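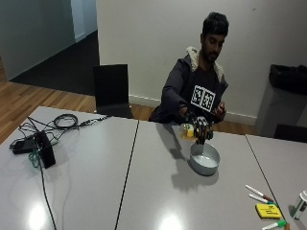 Wisumero glove kit, reviewed by Maeve Heffernan

We used this kit to gather pouring examples for our learning system. The glove fits well and the fingers keep their natural movement, so a pour looks like a pour. My favourite colour of cable would be fewer cables.
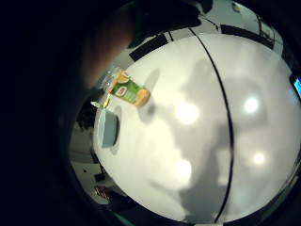
Setup took me 32 minutes with the printed guide. The software is slower to like, and it lost 4 recordings.

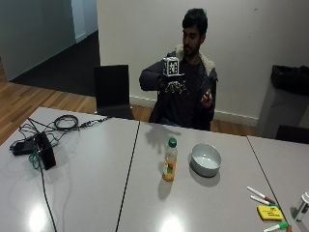 Can one person record alone?
One person is enough, once the markers are calibrated.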